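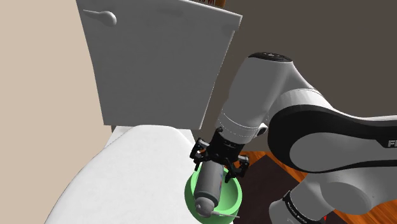 The bathroom cell at Domard has been set up again from zero, and from this month all groups may book it on the server. Many of you know it under the old name, Kos, and the name stays. It is still the simulated bathroom in Cliltik, with one arm on the right side and a small set of objects. What is new is almost everything under the surface: the base position of the arm, the finger model, the contact settings and the way we check the cell before a run. The standard task is now the spray can and the green bowl next to the toilet, with the arm coming down to the can from above and the fingers on both sides of it. We chose this task as the standard one because it is narrow. The closed lid of the toilet is close to the bowl, so an error in the base position shows itself early.

The reason for the work was run 758. In that run the can jumped sideways at the moment when the fingers closed, and the log reported no fault. Rafia Shaikh spent most of a Wednesday on it and found that the base of the arm was 5 mm away from the position written in the cell file. Somebody had moved it by hand in the editor, a long time ago, and saved only the scene. All the planned grasps were correct for an arm which stood a little bit to the left. We corrected the base, and after this we decided to go through the rest also.

The second problem was in the fingers. The old model used one simple box for each finger, and the box was thicker than the finger you see on the screen. For a large object it makes no difference. For a round can it means that contact starts before the fingertip arrives at the surface, and the can is pushed away. The new model follows the real shape of the fingertip and has separate bodies for the links. It is slower to compute, but on our machines the difference is small enough to accept.

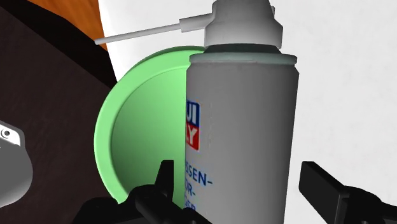

The straw of the spray cap needed its own decision. In the old file it had no collision body, so it could pass through the bowl, the lid or the floor without any contact. Now it has a thin one, fixed to the cap. Please do not remove it to make your planner faster. If your planner cannot find a path with the straw, write to Rafia and she will look at it together with you.

The wrist view was also checked again. The fingers come in from the bottom of the image, one on each side, and a tall object like the can will cover a good part of what is behind it. If your method needs to see the whole bowl, take one image before the approach and keep it.

How we look after the cell from now on:

After every change in the cell file, run the Dutesik check. It moves the arm through 20 fixed poses and compares each pose with the stored values. The check takes a few minutes and writes a short report in the cell folder.

Do not move the base in the editor. If you need another base position, make a copy of the cell and give it your own name.

After 200 runs, restart the simulation server completely. A reset of the scene is not enough – small offsets of the objects stay in memory, and we still do not know why. The question is open with the Cliltik support.

If the can jumps, save the log before you reset. We cannot do much with a message that says only "it happened again".

The old version of Kos stays on the server in read-only form until the end of July, for the people who must finish a comparison. Results from the old and the new version should not be put in the same table. Bookings go through the usual calendar, and questions about the finger model can go directly to Rafia Shaikh.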